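**Sealing a dark marble counter: yearly, or only when it needs it?**

**tallow_creek**
We moved into a house in Clonwood in the spring and the kitchen has dark marble, gray-brown with white veins, and the same stone going up the wall as a backsplash.

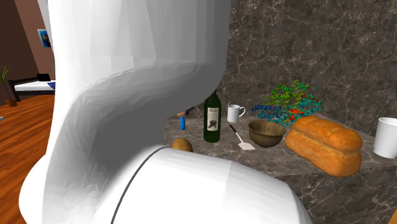
The installer's sheet says to reseal every 11 months. The previous owners left half a bottle of Radell stone sealer under the sink with no date on it. Is the 11 month thing real, or is that how they sell sealer? We cook most nights and there are two kids who use a lot of lemon and ketchup.

**dbloxham56**
Do the water test. Put a spoonful of water on the counter near the sink and leave it 13 minutes. If the stone goes darker under it, reseal. If it beads up and wipes off, leave it alone. I've had marble since my second house and I go by the test, never by the calendar.

**Marnie_K**
The test is harder to read on dark stone. I had a brown marble vanity and couldn't see any change until I put a flashlight flat against it. I'd just do it every year. A bottle is cheap and it takes one evening.

**dbloxham56**
If you put sealer on stone that won't take it, it dries on top and you get a haze. I spent a weekend getting that off with acetone.

**Marnie_K**
You get haze if you don't wipe it off. Mine says to buff after ten minutes and I've never had any.

**sjara_stone**
Sebastián Jara, I do counters for a living. You're both partly right. Wipe the excess and you won't get haze, but on a tight stone a yearly coat is wasted. Backsplash away from the stove almost never needs it. Sink area and wherever you prep will need it first.

Also, sealer won't help with the lemon. Acid etches marble whether it's sealed or not. Sealer slows down oil and ketchup stains. For etching, use a cutting board and wipe spills right away. Throw out the old Radell if you don't know how long it's been open.

**tallow_creek**
I didn't know etching was separate. There are a couple of dull rings by the stove, so I guess that's what those are. Can I fix them myself?

**sjara_stone**
Is the finish polished or honed? Honed, you can usually work them out with a marble powder and a damp cloth. Polished is tougher to match. Try a spot behind the toaster first.

**quillback**
I used the Bellamy powder on honed. Took 2 tries per ring. Don't get it on the grout.

**tallow_creek**
I think it's polished but I'll check tonight. Did the water test by the sink this morning and it went dark, so I'm ordering a new bottle either way.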